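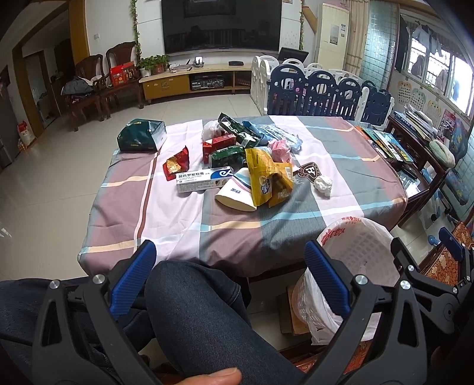 A pair of hand-held grippers at a living-room table, with wrappers, a paper cup and a waste basket to hand.

Student robotics club takes on the coffee table

DEDALBERG, Monday – The Flutedside Robotics Club has opened entries for its spring contest, in which student teams must teach a robot to tidy up after other people. Parents have asked whether the robot will be available at weekends.

Each team begins by clearing a table by hand, using grippers like the ones the robot will wear, and recording every attempt. The rules call for 300 recorded pick-ups per team, done in ordinary homes. Last year's contest used wooden cubes, and members felt they had learned all that cubes had to teach.

On the day, robots will have 60 seconds to move as much litter as they can into a basket. Dropping a wrapper costs a point. Binning something the household wanted to keep costs two, and the club expects this rule to decide the final.

Sixteen teams can be accepted. Kavomow is lending the arms, and the winners receive the Sárközi Cup, which has been missing its left handle since the first contest.

Entry forms are available from the club room after 4 p.m. Please put them back in the tray.

ENDS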